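The Ferry Does Not Wait
By Zhenhua Cui
March

My aunt Stoyanova kept the ticket office at Noltus for all the years I knew her. She was not my aunt by blood. She had rented the upper floor of our house when I was small, and after my mother died she stayed, and I began to call her aunt because it was shorter than explaining.

The office was a hut with one window. Behind the window there was a chair, a heater, a box for coins and a book. In the book she wrote every passenger who crossed to Prollari, and beside the name she wrote what the person carried. The company had never asked her for this. One goose, she wrote. A door. Medicine for the father.

"Why do you write it?" I asked her once.

"If the boat goes down, they will ask me who was on it."

"But why the goose?"

She looked at me for a long time, as if I had said something rude. "The goose was also on it," she said.

In the winter when I was 14 the old ferryman, Bodik, got a cough which did not leave him. He was a thin man and he spoke only about the water. The water is heavy today, he would say, or the water is in a bad mood under the bridge. When he could no longer pull the rope, the company sent us a letter of two lines. The crossing would close at the end of the month.

My aunt read the letter standing. Then she sat down, took her book and began to count. She counted through the whole evening while the soup became cold. In that year, she told me, 298 people had crossed, and she knew what each of them had in their hands.

"Is it a lot?" I said.

"It is a lot for a rope."

She sent the number to the company, with the book. I carried the parcel to the post myself. We waited, and every morning at 8 she opened the window as usual, although Bodik was in his bed and the boat was tied to its post. People came anyway. They stood in front of the window with their bags and asked when the boat would go, and she answered that she did not know, and wrote them down on a sheet of wrapping paper.

On the last day of the month a woman came whom I had never seen. She wore a good coat, and she had no bag. She asked for a ticket to Prollari.

"There is no boat," said my aunt. "What are you carrying?"

The woman opened her hand. In it was a page of the book, folded small. I knew the handwriting from where I stood.

"My father crossed with a door," the woman said. "I was a child. I always believed I had dreamed it."

My aunt took the page and made it flat with her palm. She put on her glasses. Then she stood up, which she did slowly in those years, and she took her scarf from the nail and gave me the key of the hut.

"Go and untie it," she said.

I had never pulled the rope alone. It was frozen in places and it burned my hands through the gloves. The three of us went over without speaking, my aunt sitting on the bench where the passengers sit, and I remember that she looked smaller there than behind the window. In the middle of the river the woman asked if it was far. My aunt said that the water was heavy today.

When we reached the other side she took a pencil from her pocket and wrote on the back of the page. I read it over her shoulder. Three persons. One page. The boy has no hat.
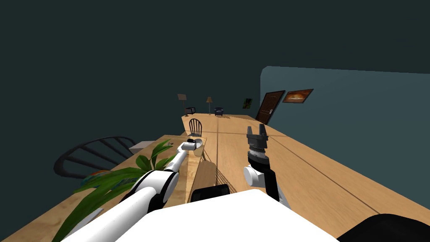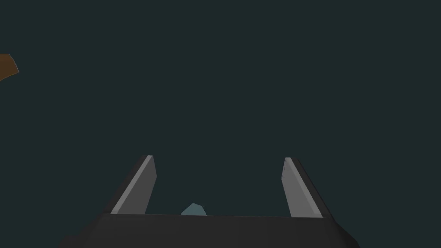
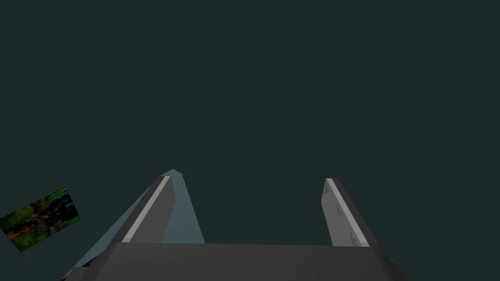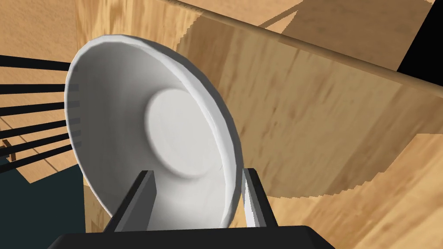

Computer renderings. The last one has a white bowl.

Get new stories by e-mail, one each month. You can unsubscribe at any time.

Contact | Copyright Zhenhua Cui, all rights reserved | Back to top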